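## 3. Methods

### 3.1 Setting and households

The study was carried out in two towns, Waltidthorpe and Donano. Both have a mix of older row houses and newer apartment blocks, and in both a large share of adults rent. We wanted homes that differed in the amount of space available for eating, because earlier work on snacking outside the kitchen has mostly looked at large single-family houses with a dining room.

We recruited 32 households through notices in grocery stores, two libraries, and a laundromat. A household was eligible if at least one adult ate a packaged snack at home on most days and if every adult living there agreed to take part. Households in which someone was on a medically supervised diet were not enrolled. Single-person households, couples, families with children, and groups of unrelated renters were all included. Children under twelve did not keep their own records, but a parent could note what they ate if it was shared.

Homes were classed by whether they had a table used mainly for meals. This was harder than we had planned for. Several households owned a table that was used for homework, mail, sewing, or games and was cleared for meals only when guests came. We classed these homes as having no meal table, and Section 5 reports how the results change when they are moved to the other group.

### 3.2 Snack diaries

Each participating adult kept a diary for 30 days. Diaries were filled in on a phone using the Kusuma form tool, or on paper if the participant preferred. An entry recorded the time, the type of food, the room, the surface the food was set on, whether anyone else was present, and what the person was doing at the time. Participants were asked to make the entry within an hour of eating. Late entries were kept but marked.

We defined a packaged snack as any ready-to-eat food sold in a sealed wrapper, bag, pouch, or tub and eaten outside of what the participant considered a meal. This left the line between a snack and a meal up to the participant. A bowl of instant noodles at 10 p.m. was a meal in some homes and a snack in others, and we made no attempt to correct this. Drinks were left out unless they were eaten with a spoon.

The diaries produced over 1,000 usable entries. Entries were dropped when the room was missing or when the food could not be identified from the text. Where the surface was missing but the room was given, the entry was kept for the room analysis only.

### 3.3 Coding of surfaces

The surface field was free text, and people described their furniture in many different ways. "Couch," "sofa," and "the big chair" sometimes referred to one piece of furniture in the same home. We sorted the answers into five groups: hard tables and counters, desks, soft seating, beds, and floor. A separate yes-or-no code recorded whether the surface was covered with cloth of any kind, including tablecloths, throws, blankets, and bedspreads.

The cloth code was added after the first week of coding. Participants often mentioned cloth without being asked, usually in connection with crumbs, grease, or washing. One wrote that she ate on the bed "only on the old cover." Since covered surfaces turned up in all of the first four groups, we treated cloth as a property of the surface and did not make it a group of its own. Figure 2 gives one setting with cloth. Color, fiber, and age of the cloth were not coded.

Two coders worked through all entries separately. Giuliana Cárdenas, who had not taken part in recruitment or visits, settled the disagreements. Most of these concerned futons, which were coded as beds if they were unfolded at the time of eating and as soft seating if they were not. When the diary did not say, the time of day was used: entries made after midnight were coded as beds.

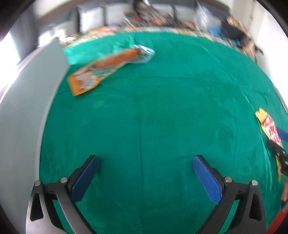
**Figure 2.** Green cloth (first picture) and a Wang Xiaolu snack pouch lying on green cloth (second picture). 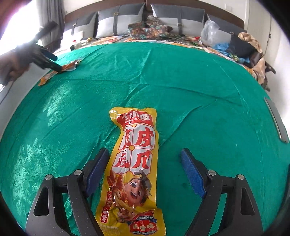
### 3.4 Follow-up interviews

Interviews were held in April, after the diaries had been returned. They took place in the home and lasted about as long as the participant wished to talk. Each began with the participant's own diary, printed out, and the interviewer asked about entries that stood out or repeated. Interviews with couples were done together unless one partner asked for a separate session.

From the transcripts we pulled 160 passages that dealt directly with where food was allowed in the home. These were grouped by the type of rule they expressed. Some rules were about a room ("nothing in the bedroom"), some about a food ("no powder on the couch"), and a few about a person, usually a child or a roommate. Rules that participants said they had given up on were kept and tagged as lapsed.

### 3.5 Analysis

Room and surface were compared across homes with and without a meal table. Because each person contributed many entries, we used mixed models with person nested in household. Time of day was entered as four blocks, with the evening block split at 9 p.m. Paper and phone diaries were first compared on length and completeness. Paper entries were shorter, but the surface field was filled in equally often, so the two sets were combined.

Funding was provided by Clenaria, which had no part in the design or in the coding. The codebook is in Appendix B.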